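# Capítulo 7 – Células bimanuais de bancada: especificação e avaliação de um kit comercial

Os capítulos anteriores trataram do braço isolado: cinemática, controle de força, calibração da câmera de punho. Na prática industrial e de laboratório, porém, o equipamento raramente é adquirido peça a peça. O comprador recebe um conjunto fechado, com braços, garras, estrutura, cabeamento e software, e precisa decidir se ele atende à tarefa prevista.

O caso condutor deste capítulo é o kit Cuvis, fornecido pela Brernura. O pacote básico inclui 2 braços, as respectivas garras paralelas, as bases de fixação e a licença do ambiente de programação Ina. A documentação de oferta declara alimentação em 48 V e alcance útil de 900 mm por braço. Esses valores serão usados nos exercícios da seção 7.5 e devem ser lidos como dados de catálogo – a verificação experimental é tema da seção 7.3.

## 7.1 O espaço de trabalho compartilhado

Quando dois manipuladores dividem a mesma bancada, o volume alcançável por ambos é menor do que a soma dos volumes individuais, e é nele que ocorrem as operações cooperativas. Objetos volumosos, como caixas abertas, agravam o problema: a parede lateral limita os ângulos de aproximação da garra, e a orientação da peça em relação à borda da mesa determina qual dos braços tem acesso a cada canto. 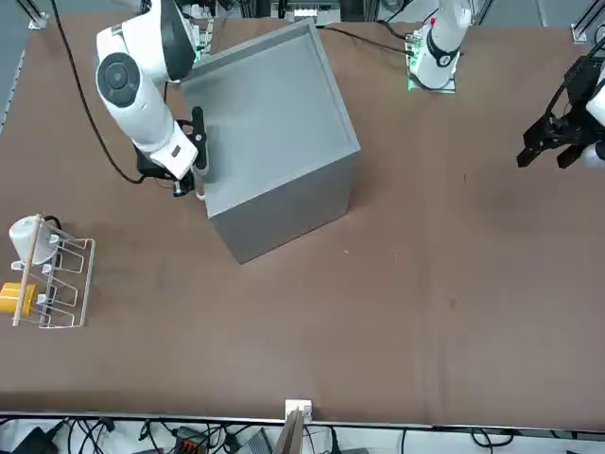

**Figura 7.1** – Bancada com dois braços: garra direita junto à borda de uma caixa cinza; à esquerda, escorredor de arame com caneca e copo.

Convém observar na figura o percurso do cabo que chega ao punho direito. Ele descreve uma curva longa e folgada sobre o tampo. A folga preserva a amplitude de movimento do punho, mas ocupa área útil e deve ser considerada no planejamento de trajetórias. O Ina permite declarar zonas de exclusão para esse fim; o procedimento consta da seção 7.4.

## 7.2 Critérios de avaliação

Adota-se neste livro o protocolo de Chowdhury, composto por 264 ciclos de manipulação, divididos igualmente entre os dois braços. Para cada ciclo registram-se:

- o erro de posição da garra no instante do contato;
- o tempo entre o comando e o fechamento dos dedos;
- as paradas por conflito entre os braços;
- as intervenções do operador.

O protocolo não mede a qualidade da documentação nem o prazo de reposição de peças. Ambos pesam na decisão de compra e são discutidos, com uma planilha de custos, na seção 7.6.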